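CHAPTER 7
Small Items on the Work Surface: Holders, Pots and Upright Storage

7.1 Scope of the chapter

Chapter 6 dealt with drawers, trays and other storage in which items lie flat. The present chapter deals with items that are stored on end. These include pencils, pens, brushes, rulers, paper knives and narrow scissors. They share three properties that matter to the person who plans a work surface: they are long in relation to their width, they are picked up and put down many times in a working day, and they roll or slide when left on a bare top.

The standard answer is an open container that stands on the table. It may be a cup, a jar, a pot or a block with drilled holes. The choice among these is usually made by habit, and the container is often one that was made for some other use. That is acceptable practice. A ceramic pot intended for a plant or for kitchen tools can serve as well as a purchased desk holder, provided that its proportions suit the contents. Sections 7.4 and 7.5 give the rules by which those proportions are judged.

The chapter assumes a desk or table of ordinary height with a smooth, level top. Sloped drafting surfaces are treated in Chapter 9. Wall rails and hanging cups are treated in Chapter 11.

7.2 Terms used

The following terms are used in this chapter and in the exercises of the workbook.

Holder: any open container in which items stand on end.

Mouth: the opening at the top of the holder. The mouth width is measured on the inside, across the narrowest part.

Depth: the distance from the rim to the inside floor, measured vertically. It is always less than the outside height, and in thick ceramic ware the difference can be large enough to affect the choice.

Exposed length: the part of an item that stands above the rim when the item rests on the floor of the holder.

Lean: the angle between the item and the vertical. An item in a wide holder leans more than the same item in a narrow one.

Reach zone: the part of the table that can be touched by the seated user without bending at the waist.

Return: the act of putting an item back. In the study of work surfaces the return is treated separately from the pick, and it is the return that fails more often.

7.3 The pencil as a reference item

It is convenient to plan a holder around one reference item and then to check the other contents against it. The wood-cased pencil is used for this purpose throughout the book. It is light, it is found on nearly every desk, and it changes length over its life, so a holder that handles a pencil well at every stage will usually handle the rest.

A pencil has two ends with different requirements. The sharpened end marks whatever it touches and is easily broken. The blunt end is stronger and may be dropped onto a hard floor without harm. From this follows the usual rule that pencils are stored point up. The rule has a further benefit in that the user can see the state of the point before picking the pencil out. Dull pencils can then be pulled and sharpened as a group.

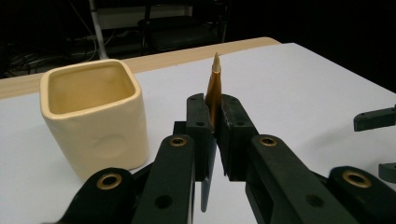

The grip used on a pencil depends on where the pencil is. When it lies on the table, the fingers come down from above and close on the barrel at or near the middle. When it stands in a holder, only the exposed length is available, and the fingers must close below the sharpened cone. A pencil drawn out by the cone leaves graphite on the fingers and puts a side load on the lead. The exposed length must therefore be greater than the length of the cone plus the width of two fingertips. This minimum governs the choice of depth in Section 7.4.

The finish of the barrel has a small effect. Lacquered and metallic finishes are smoother than bare wood and slide more readily against a glazed rim. Barrels with flat sides roll less than round ones when set down, but once the pencil is standing in a holder the difference is of no practical account.

Placing a pencil into a holder calls for a second set of motions. The barrel is brought upright, the lower end is carried over the rim, and the pencil is lowered or released. If the pencil is held high, the lower end is free to swing and may strike the rim. If it is held low, the fingers meet the rim before the pencil reaches the floor. Most users settle on a grip somewhat above the middle and let the pencil fall the last short distance. Designers should allow for this drop. A pad of felt or cork on the inside floor reduces noise and protects both the pencil and the holder.

7.4 Depth

A holder that is too shallow tips its contents out. One that is too deep hides them. Between these limits there is a wide usable range, and the planner has only to avoid the extremes.

For a reference pencil of full length, the depth should be between one-half and two-thirds of the pencil. At less than one-half, the weight of the pencil lies mostly above the rim, and a light holder can be pulled over by a few items leaning the same way. At more than two-thirds, a pencil that has been sharpened down drops out of easy reach while much of its useful life remains.

Short pencils present a separate problem. No single depth serves both a new pencil and a stub. Three remedies are in common use. The first is to raise the floor of part of the holder with an insert. The second is to keep a low dish beside the holder for anything under a set length. The third is to fit short pencils with an extender. The dish is the cheapest and is recommended for shared tables.

7.5 Mouth and shape

Round holders are the most common, but square ones have some advantages. A square mouth gives four corners in which items settle, and an item in a corner is less likely to travel along the rim when its neighbor is removed. A square base also sits flush against a wall, a monitor stand or another square holder, so that less of the table is lost. The drawback is cleaning. Dust and shavings collect in the inside corners, and a cloth does not reach them as easily as it reaches the wall of a round cup.

Mouth width is set by the number of items and by the lean that can be accepted. A mouth filled to three-quarters of its area is considered full. Beyond that point the return becomes difficult, and users begin to lay items on the table next to the holder. In planning, a holder is loaded to one-half.

The Carretero rule, which the workbook uses for quick estimates, states that the mouth width should not be greater than the depth. Holders that break the rule are not useless, but they work better for brushes and tools with heavy lower ends than for pencils.

7.6 Weight and material

The holder must stay in place while a hand pulls upward and sideways on one item. Ceramic ware does this well on account of its weight. Thin metal and plastic cups do it less well and may need a rubber ring or a few coins in the bottom.

Ceramic bases vary. Some have an unglazed foot that can scratch a painted or polished top, and the scratches show most clearly on dark finishes. The base should be rubbed with a fine abrasive block or fitted with small felt dots before the holder is put to use. On a white tabletop the more common complaint is gray marking from graphite and from metal cups. Such marks are removed with a damp cloth and a mild cleaner. Abrasive powders should be avoided.

Color is chosen last. A pale holder on a pale table is quiet to look at, but it is also easier to knock with the back of the hand. Where several people share a table, some contrast between holder and surface is advised.

7.7 Position on the table

The holder belongs in the outer half of the reach zone, on the side of the writing hand, and clear of the path that the forearm takes across the paper. In the Stastura layout, which is worked through in Section 7.9, the center of the holder is placed 15 inches from the front edge of the table and a hand's width outside the edge of the sheet.

Cables should be kept off the part of the top where holders stand. A cable that passes behind a holder will sooner or later be drawn tight against it. The far edge of the table is the proper place for cable runs, and they should drop behind the top as directly as possible.

A holder loaded with 20 items is treated as a fixed object and should not be moved in the course of ordinary work. If it has to be lifted in order to wipe the table, the load is too large or the position is wrong.

7.8 Preparation for the exercises

The exercises require one holder, one tray or dish, and a mixed set of pencils of different lengths, both sharpened and unsharpened. Measure and record the following before beginning:

Inside depth of the holder
Mouth width at the narrowest part
Length of the longest and shortest pencil
Length of the sharpened cone on each pencil
Distance from the front edge of the table to the center of the holder

Readers who use the Kavuvix record sheets will find these entries on sheet 703. Others may rule a sheet of their own with five columns. All lengths are taken to the nearest eighth of an inch.

Exercise 7.1 compares the pick from a flat surface with the pick from a holder. Exercise 7.2 repeats the comparison for the return. The Lusska method of scoring, introduced in Chapter 2, is used for both.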